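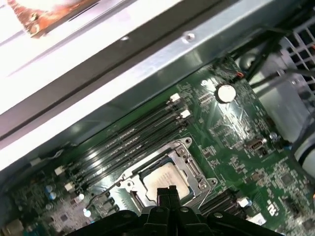

Filed under: Bench Notes / Old Towers

January, started after lunch

Got the second big black tower from the Plidthorpe lot up on the slatted table today, on its side with the panel off. It weighs a ton and I'm very glad Oskari was around to take the other end (thanks again, and sorry about the thumb). Asset sticker says 429, so that's what I'm calling it in the parts book.

Main job was the processor. We want it out, clean and bagged so Rawiri can try it in the Partington machine, the one that beeps at us. Memory is the second job, but there isn't much of that left to pull. The four slots above the socket are empty, so whoever had this before us helped themselves! There's one black module down in the lower bank and I'm leaving it where it is for now. If we ever want to see the board boot again we'll need something in there.

Heat sink was a pain. Three screws came loose no trouble and the fourth just spun and spun until I leaned on the sink with one hand and turned with the other. Then it wouldn't lift. I gave it small twists left and right, no prying, and after a minute or so it let go with that horrible sticky crack that always makes me think I've broken something. I hadn't.

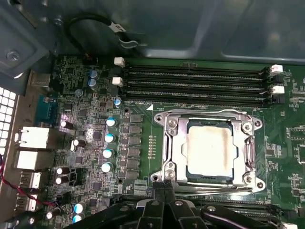 The old paste is pale and dried on, with some brownish streaks in it, so I'd guess it hasn't been touched in years. Fletcher T. likes to scrape with a plastic card first. I'd much sooner wet a wipe with alcohol, lay it on top and go make coffee. Two wipes did most of it on the last one and I expect the same here. Do it with the chip out of the socket and on the mat, please, whoever gets to it before me! I don't want to be picking white crumbs out of pins with a toothpick again.

The lever on this style of socket needs a push down and a little sideways before it will come up. I always forget the sideways part and then stand there blaming the lever. Once it's up, open the bracket and lift the chip straight, holding it by the edges. And look for the little white triangle printed on the board by the corner of the socket BEFORE you lift anything, and write down which way round it was. I've put a sketch on the back page.

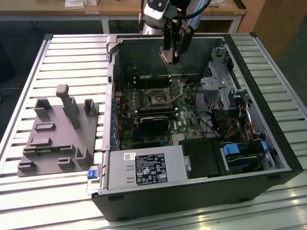

Next up is the graphics card. I haven't looked at whether it's any good, but Flynn has been asking for one for the Ernus box and he can have first go at it. Wants testing before anybody gets excited.

Drive cage stays put for now. I did have a look at the cables over there (a big black bundle, plus the red, orange and yellow ones down below) and I think it'll be a whole afternoon if I want to keep the power leads in one piece, which I do. We're short on long ones.

Small stuff:

- coin cell: check it with the meter, toss it if it's low
- need more antistatic bags, the medium size. The Tenberg order had 400 in it and they were all the tiny ones, argh
- the good number 2 driver is missing again. If it's in your drawer, put it back and I'll ask no questions
- socket cover for this board: try the tin with the odd screws, I'm sure I saw one in there

Rawiri wants the chip by the end of the month. Left to do: wipe, check the contacts under the magnifier, bag, label with 429 and the socket type.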